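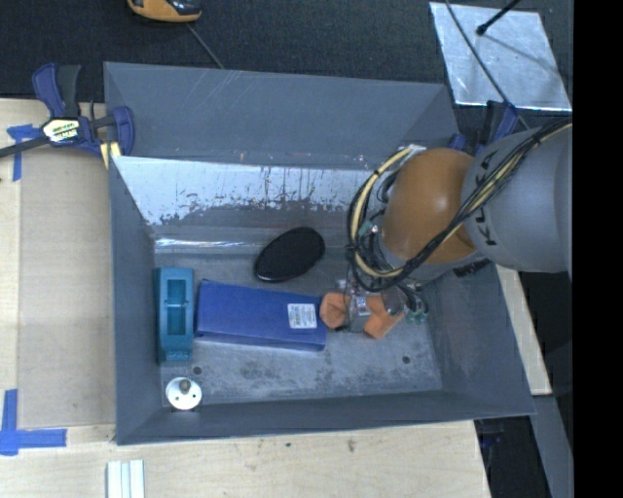
Technician II, Water Distribution and Metering
Plikdale Water Utility

Job type: Full time, permanent
Department: Distribution
Reports to: Metering Supervisor
Openings: 2
Closing date: Applications received by the end of July will be reviewed first. The posting stays open until both positions are filled.

Position summary

Plikdale Water Utility is hiring two technicians to install, test, repair and replace customer water meters and to carry out routine work on the distribution system. The utility is part way through replacing its older mechanical meters with Gumix ultrasonic units, and most of the work in the first year will come from that program. After that the balance shifts toward meter accuracy testing, leak investigation and valve maintenance.

The job is field based. Expect to spend four days out of five on customer premises, in meter pits or in the street, and the remainder in the meter shop at Briem Road.

Duties

Remove and replace residential and small commercial meters, 5/8 inch through 2 inch, including couplings, gaskets and curb stop adjustments.

Record serial numbers, register readings and service line material at each address and upload them to the work order system before leaving the site.

Bench test removed meters at low, intermediate and high flow, and log the results. Meters outside tolerance are tagged and held for the billing office.

Assist with replacement of large meters, 3 inch and up, under the direction of a Technician III.

Locate and exercise distribution valves. The annual target for each two-person crew is 400 valves, with turn counts and condition noted for each.

Investigate high-bill and low-pressure complaints. This includes talking to customers, checking for leaks on the customer side and explaining the findings in plain terms.

Flush hydrants and dead-end mains in spring and fall. Collect chlorine residual readings during flushing.

Respond to main breaks as part of the on-call crew. Duties on a break include valve isolation, traffic control, pumping, clamp installation and customer notification.

Keep the assigned truck stocked, clean and inspected. Daily inspection sheets are turned in at the end of each shift.

Required qualifications

High school diploma or equivalent.

Two years of work in water distribution, plumbing, pipefitting or a closely related trade. Time in a registered apprenticeship counts in full.

Valid driver's license. A commercial license is not needed at hire but must be obtained within 10 months. The utility pays for the course and the test.

Entry-level water distribution certification, or the ability to obtain it within one year of hire.

Ability to read utility maps and as-built drawings, and to enter data accurately on a tablet.

Preferred qualifications

Experience with fixed-network or drive-by meter reading systems.

Experience with Fosow work order software.

Confined space entry and trench safety training. Applicants without these will be trained in the first month.

Working knowledge of backflow prevention assemblies.

Physical requirements and conditions

The work involves kneeling, crouching and reaching into pits, lifting up to 75 pounds, and operating hand and power tools. Crews work outdoors in all seasons. Meter pits may contain standing water, insects and mud. A respirator fit test and a hearing test are required at hire and every year after that.

Schedule

Regular hours are 7 a.m. to 3:30 p.m. with an unpaid lunch of 30 minutes. On-call duty rotates through the crew, one week in every 6, and carries a flat weekly payment plus overtime for hours worked. On-call staff must be able to reach the Briem Road yard within 30 minutes of a call.

Pay and benefits

Pay follows the Technician II scale in the current labor agreement, which has 7 steps. Starting step depends on experience and certification — most new hires with two to four years in the trade start at step two or three. Benefits include medical and dental coverage from the first day of the month after hire, a pension plan, paid holidays and an annual boot allowance. Certification renewal fees and the required continuing education hours are paid by the utility.

Selection process

Applications are screened for the required qualifications. Those who meet them are invited to a written test covering basic math, map reading and safety, followed by a practical test in the meter shop. The practical consists of a meter change on a mock setter and a short data entry exercise. Tools are provided. Interviews are held after the practical. Offers are conditional on a driving record check, a background check and a drug screen.

How to apply

Submit a completed application form, a resume and copies of any certifications to the Plikdale Water Utility personnel office. Forms are available online and at the front counter. Write "Technician II — Metering" on the form. Incomplete applications will be returned once for correction.

Plikdale Water Utility is an equal opportunity employer. Applicants who need an accommodation for any part of the testing should tell the personnel office when they apply.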